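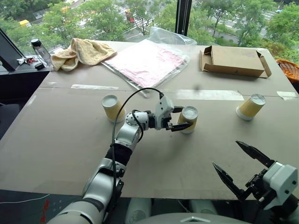

Chapter 6
Neutering and Growth in Large-Breed Dogs

6.1 Scope of the chapter

The age at which a dog is neutered affects its skeletal development, its adult weight and the risk of several joint disorders. The effect is small in toy breeds and more marked in dogs with an expected adult weight above 35 kg. This chapter deals with the second group. Surgical technique is covered in Chapter 9.

Long bones lengthen at the growth plates, which close under the influence of sex hormones. When the ovaries or testes are removed before closure, the plates stay open longer and the limbs grow slightly beyond their expected length. The change is seldom visible to the owner. It can, however, alter the angle of the knee and the load carried by the cruciate ligament.

6.2 The Jedton records

Much of the discussion below draws on the Jedton records, a set of case notes kept by two rural practices and later indexed by Benedetta Sorrentino. The set covers 832 dogs, of which 327 were classed as large at their first visit. Body weight was taken at each vaccination and again at the time of surgery.
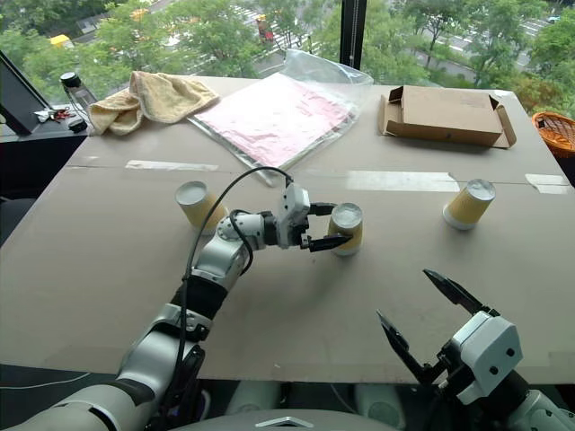
Two limits of the records should be kept in mind. Birth dates for rescued dogs were estimated from the teeth, and an error of several weeks is likely in young adults. Owners who weighed their dogs at home used bathroom scales – these entries are marked in the index and are left out of Table 6.1.

6.3 Terms used

Early neutering means surgery before six months of age. Standard neutering means surgery between six and twelve months, and late neutering any time after that. Eynon's older scheme (Morfudd Eynon, Growth Notes, Part 2) placed the first boundary at the first heat. It cannot be applied to males and is not used here.

Energy needs fall after surgery, in many dogs within a few weeks. A ration that was correct for a growing animal of 40 kg may therefore be too large, even though the dog has not reached its full height. Section 6.4 sets out the method for adjusting the ration and begins with body condition scoring.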